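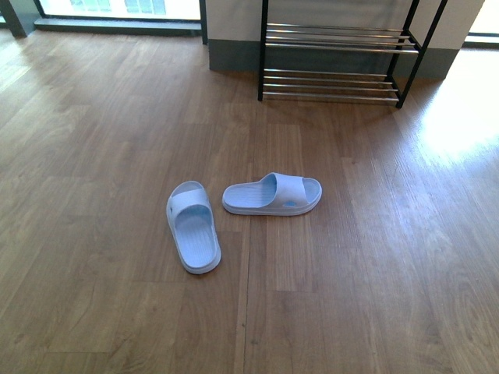 What should a lab budget before it collects its own head-camera footage of household tidying?

Plan for the recording hours last. The larger costs are room rental, annotation, storage and the spare parts that stop work when they are missing. The Staritz set was planned at 2,000 clips and closed at 2,255, and the overrun was paid for almost entirely out of the annotation line.

Staritz Floor Set: README and planning notes
Version of August 2025
Maintained by Celtico

Summary
Staritz is a collection of short head-camera clips and stills of floor-level household work, mainly footwear and shoe racks. It is released with the cost sheet used to plan it, so that groups pricing a similar collection can start from real line items.

Contents
clips/ - 2,255 clips, one folder per room
stills/ - one still per clip, taken before the first contact with any item
labels/ - item type, orientation, target location, outcome
budget/ - planned and spent, by line, in a single CSV file
rooms.csv - floor type, window side, furniture present

Cost lines
Rooms. 83 rooms were booked through Osman under one contract. Single bookings were quoted first and dropped. Rooms with large windows need longer slots, as glare on a smooth floor moves during the day and lighting checks have to be repeated.
Head units. 4 bought, all from Wirton. Three would have covered the schedule with no failures. Price the mounts and cables separately; they are not in the base quote.
Props. Footwear and racks are cheap. Transport between rooms is not, and it was missing from the first draft of the budget.
Annotation. Priced per clip. Orientation labels take longer than item labels, most of all for a pair in which each shoe points a different way.
Storage. Two copies, one off site. Renewed each April.

Known gaps
- The budget file excludes staff time.
- Outcome labels were added after the first delivery and are missing for the earliest rooms.
- Carpeted rooms are few. Do not use the set to size a gripper purchase for carpet work.
- Head unit prices are as invoiced and do not include import duty.

Using the cost sheet
Copy budget/plan.csv, replace the unit prices, and leave the quantity column alone until the room list is fixed. Changing both at once makes the totals hard to trace. The contingency row is a fixed sum - it does not scale with clip count and has to be edited by hand.

Changes
Transport split out from props.
Duplicate room entries removed from rooms.csv.
Wirton mount prices corrected.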